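Search this site Go Advanced search

Foam board

Foam board is a stiff, lightweight sheet used for mounting prints, building models and covering work surfaces. The most common type has a core of polystyrene foam between two outer layers of paper. Other types are solid plastic foam with no paper facing.

Sheets are sold in several thicknesses. Thin sheets bend easily and are mostly used behind posters. Thicker ones hold their shape and can stand on edge when glued. A sheet 900 mm long can usually be carried in one hand.

On tables, foam board gives a flat, pale ground against which small objects are easy to pick out. It dents under sharp pressure, and the dents do not come out.
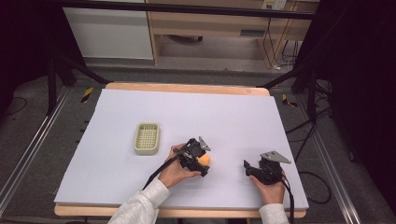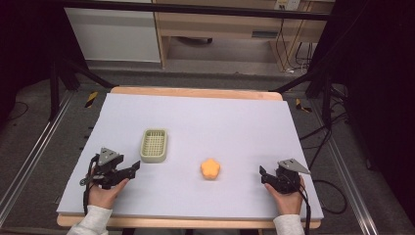 Foam board laid over a light wooden table, with a small green basket on it.

Cutting

Paper-faced board is cut with a sharp knife and a metal ruler, in 2 or more light passes. A dull blade drags the foam and leaves a ragged edge. Curves are harder to cut cleanly and are often finished with fine sandpaper.

Storage

Boards are stored flat, away from damp. Paper facings take up moisture, and a sheet that is wet on one side will warp. Solvent-based glues can dissolve a polystyrene core, so white glue or double-sided tape is generally used.

See also: Cardboard, Model making, Picture framing

16 shares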